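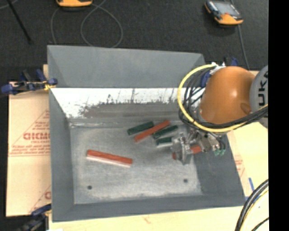
Picking red and green blocks from the gray metal bin. The bin is clamped at the rim.

Setting Up a Bin-Picking Cell and Reassigning the Manual Picking Station
Last updated: 16/09/2025
Applies to: Flindo cell, Pastlow site

This page covers the changeover of one manual picking station to robot picking. It assumes the arm is mounted, the safety circuit has been signed off and the gripper has been calibrated. It does not cover guarding or the risk assessment. Both are in the Nestley integration file.

Before you start

You need the cell key, a set of trial blocks, the station log and one operator who has worked the manual station for at least a month. Do not run the trial with engineering staff only. The manual operators know which parts hang up in the corners and which ones arrive stuck together, and that information is not written down anywhere else.

Allow one full shift. Do not schedule the changeover on a day with a delivery to Pavlović.

1. Fix the bin

Place the bin inside the marked area and clamp it at the rim. Push each side by hand. If the bin moves, reclamp and repeat. Wear on the floor and walls of a used bin is acceptable as long as the vision check in step 3 passes. Dents deeper than a fingertip are not.

2. Check hoses and cables

Jog the arm at reduced speed to each corner of the bin and back to home. Hoses and cables must keep slack at every position and must stay clear of the rim. Stop if a cable pulls tight. Retie it and start the step again from the first corner.

3. Run the vision check

Start with the bin empty and record the reference. Add a single block and confirm that the cell reports one part and a pick angle. Then add blocks in a loose cluster, with some lying side by side at a similar slant. Close neighbors are the usual source of false counts. If two blocks are reported as one, lower the merge threshold by one step and repeat.

4. Run the pick trial

Set the counter to zero and run 2000 picks. Refill by hand from the outfeed tray. Log every stop with its fault code and the position of the part in the bin.

Accept the cell if there are 13 stops or fewer. On our first trial we logged 79. Most were fault 3, part too close to wall. Adding a wall offset to the approach path brought the second trial under the limit. If you change the offset, the trial starts over at zero.

5. Reassign the station work

Do this before the cell goes to production. At the manual station one person picked, turned, inspected and placed each part. The cell picks and places. It does not inspect. The remaining work is split as follows:

Inspection moves to the outfeed. The operator checks parts at the tray, seated or standing, and rejects to the left.
Refilling is done on request from the cell. The lamp gives four minutes of warning.
Clearing faults 1 to 4 is done by the operator. Faults 5 and up go to maintenance.
Turning parts by hand is dropped.

One operator can cover two cells on days and one on nights. Do not assign a third cell. We tried it for a week in November and inspection was skipped whenever two lamps came on together.

6. Train the operators

Each operator needs two sessions on the handheld controller: one for stopping, jogging and homing, one for fault clearing. Training takes place in paid hours and counts toward the cell operator grade. The grade is entered when the second session is signed, not at the next review.

Operators who stay on manual picking keep their current grade. Rotate them to the remaining manual stations at the normal interval. The old hourly pick rate no longer applies to anyone working a cell, so take it off the board. Stops per shift are recorded against the cell and never against a name.

7. Hand over

Leave the station log at the cell. Review it with all shifts after 3000 production picks, and bring the fault list sorted by position. Expect requests to change the tray height. Ours went up twice.

Known problems

Fault 3 repeats at the same spot: check the bin clamps first, then the offset.
Cell reports a part in an empty bin: record the reference again under the current lighting.
Gripper closes with no part: clean the finger faces, then rerun the single block test in step 3.
Refill lamp stays on after refilling: cycle the cell door once. A fix is pending from Nestley.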